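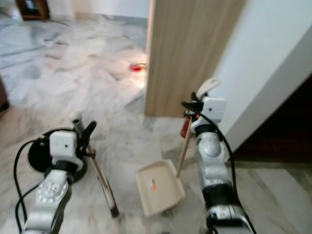 Is the Cairns reunion concert still going ahead this fall?

The band's management confirmed on May 25, 2018 that the show is on, that it has moved to a bigger hall, and that tickets bought for the first venue will be honored at the new one.

Fans of the Tesness four-piece have had a rough couple of weeks, it must be said. Ever since a gossip page ran a story claiming that two of the members were no longer on speaking terms, the band's message board has been full of worried people asking whether they should cancel their hotel rooms, and a few who had already done it and were feeling sorry for themselves. The story gave no source beyond "someone close to the rehearsals," and it was shared far and wide before anyone from the group had a chance to say a word.

Well, they have said it now. In a friendly and rather rambling statement posted to the band's website, Cairns told their followers that rehearsals began earlier this spring, that all four original members have been at every one of them, and that the only serious argument so far was over which song should close the night. (They still haven't settled it, by the way, and they are asking fans to write in with their own choice.)

"We read that we weren't talking," the statement says. "We were in the same van when we read it, eating the same bag of chips, and we had a good laugh. But then the letters started coming in and we felt bad that people were upset, so please let us put your minds at rest. We'll see you in October."

The concert was first planned for the Dornness, the lovely old dance hall near the harbor where the group played its farewell show 10 years ago. The Dornness holds 400 people, and every ticket was gone before lunch on the first morning of sales, which left a great many longtime followers with nothing but a spot on the waiting list. The new home is the Cavwood Theater on the other side of town, with 792 seats and, as anyone who has sat through a winter show at the Dornness will be glad to hear, proper heating.

The move will please those who missed out, though it has made a few people wistful. The Dornness was where the band recorded its only live album, and you can still hear the floorboards creaking on the slow songs. Several fans wrote that they had hoped to stand in the very same place they stood the last time around - one couple had their first date at that farewell show and were planning to bring their daughter along to see where it all began. The band says it hasn't forgotten the old place and would love to play a small acoustic evening there at some point, but there is no date for that and nothing is on sale.

As for the practical side of things, anyone holding a Dornness ticket should hang on to it and bring it along on the night. There is no need to swap it. Seats on the main floor of the Cavwood have been set aside for those ticket holders, and the doors will open to them half an hour early as a thank-you for their patience. The remaining seats will be offered first to the waiting list, by email, and whatever is left after that goes to the theater's box office. Anyone who would prefer their money back can ask for it where they bought the ticket.

There will be a little something to take home, too. The group has pressed 500 copies of a new single, its first new music since the breakup, and will sell them in the lobby on the night and nowhere else for the time being. The title is being kept under wraps, but the statement does let slip that it is a slow one and that the drummer sings on it, news that has already set the message board buzzing all over again - this time, happily, for a much nicer reason.

The gossip page has since taken its story down. It has not printed a correction.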